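**Wima 开放日去过的进来说说，双臂收纳那个到底算啥水平**

---

**楼主 lomo_33**

刚从 Wima 开放日回来，趁还在地铁上先写点，乱，见谅。

地点在 Brurbridge 那栋楼，二层。签到排队排了15分钟，进去先听讲，讲的人是 Adi Pattinasarany，语速很快，PPT 翻得更快，拍都来不及拍。

重点是后面的双臂演示。桌面整理，把小东西往收纳盒里归位。我看的那场，一个小瓶子抓了2次才抓起来，第一次滑了。旁边有人叹气，我觉得还行啊，现场能失败一次再自己接着来，比放视频强。

问下其他场次的人，你们看到的顺利吗？

---

**2楼 铁皮青蛙**

下午场，顺利个鬼。卡了好久，工作人员过去按了急停重来。

而且全程有人坐后面拿着手柄，我高度怀疑是遥操。

---

**3楼 lomo_33**（楼主）

> 全程有人坐后面拿着手柄

我那场没注意……Adi 讲的时候说分两段，前半段人带着做，后半段自主。你看的是哪段？

---

**4楼 铁皮青蛙**

没人说分段啊。反正我没听见，后排音响嗡嗡的。

要是分段就该在桌上立个牌子，“现在是自主”，不然观众咋知道。

---

**5楼 夜班焊工**

牌子+1。去年九月 Simanjuntak 那边办参观日就有个灯，绿灯自主，黄灯遥操，一眼明白。

不过说句公道话，遥操也不丢人，采数据本来就得这么来。Lomesura 那套不也是先采了700条再训的，他们自己讲座里说的。

---

**6楼 momo不吃香菜**

弱弱问一句，外行，整理化妆台有什么难的？我三岁侄子都会（虽然他会顺便把口红掰断

---

**7楼 夜班焊工**

@momo不吃香菜 难在东西杂。硬的软的圆的都有，塑料袋最烦，透明，反光，形状还老变。深度相机看透明袋子经常一片窟窿。

工厂里抓同一种零件抓一万次那个反而简单。

---

**8楼 铁皮青蛙**

那为啥不演示工厂的活？花钱办开放日就给大家看收拾桌子？我请了半天假去的。

---

**9楼 Saimi Leinonen**

我在 Wima 做夹爪这块，路过，个人回答，不代表公司。

1. 分段属实，下午场的主持确实漏讲了，抱歉，已经跟 Sutrisno Majimbun 说了，他管现场流程。
2. 急停那次我在，是线缆蹭到了，跟抓取没关系。重新理了一下线就继续了。
3. 工厂的活有，在客户那边，不能拍也不能带人看。所以只能搭桌面的。

牌子的建议收到，下次弄个灯。

---

**10楼 铁皮青蛙**

行，有人出来认就好。那自主那段的成功率呢？给个数。

---

**11楼 Saimi Leinonen**

当天的还没统计完，不想随口报一个。出来了我回帖贴。

---

**12楼 铁皮青蛙**

典。“还没统计完”。

---

**13楼 夜班焊工**

你也别太冲，人家又不是公关，随口报个九十几你就信了？

---

**14楼 puspita_r**

我是 Puspita Raju，带学生去的，33个人，浩浩荡荡，估计大家都被我们挤到过，不好意思哈哈。

学生反应倒是挺好的，尤其喜欢可以凑近看夹爪。有个学生问为什么手指做那么长，Saimi 给讲了半天，谢谢！

传一张，给没去的看看：
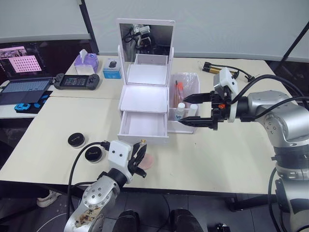 我自己最关心的是夹爪怎么伸进窄地方，回去要拿这个给学生出讨论题的。看右边这只，两根黑手指长长地伸着，往侧面那个收纳格里探，格子里一袋刷子挨着两个小白瓶，留给手指的空隙没多少。抓瓶子就得避开袋子，角度偏一点先碰到的可能就是袋子。左边那只在粉扑旁边，粉扑是软的，夹多紧又是另一个问题。两只手碰上的麻烦完全不一样，我觉得这题够学生吵一节课。

---

**15楼 momo不吃香菜**

哦哦看图懂了，这个格子我自己拿瓶子都会带出来一把刷子

话说粉饼和粉扑也要收进去吗，收哪层

---

**16楼 puspita_r**

@momo不吃香菜 这个我没问到，光顾着点人头了……有知道的接一下？

---

**17楼 lomo_33**（楼主）

图清楚，谢谢老师！

镜子那个我想问很久了，收纳盒自带面镜子，机器人会不会在里面看到自己，然后识别乱掉？图里镜子里就照着机器人的头。

---

**18楼 夜班焊工**

会有影响，看怎么训的。镜子里的东西算出来深度是错的，会以为盒子后面还有一块空间。要是数据里一直有镜子，模型多半能学会不理它。换个角度摆就不一定了。

---

**19楼 铁皮青蛙**

所以把镜子贴住不就完了，非给自己加戏。

---

**20楼 Saimi Leinonen**

不贴，家里的镜子也没人给你贴。内部吵过这事，Urszula Krawczyk 坚持留着，她负责感知，我本人其实站贴住那派😂 少一个变量我好调夹爪。没吵赢。

---

**21楼 铁皮青蛙**

……这个理由我接受。成功率还是要贴的啊，我收藏帖子了。

---

**22楼 lomo_33**（楼主）

到站了先下车。想去下一场的可以先找 Wima 前台登记，我走的时候看到有人在填表。有后续我在1楼更新，手机打字错别子多，凑合看吧。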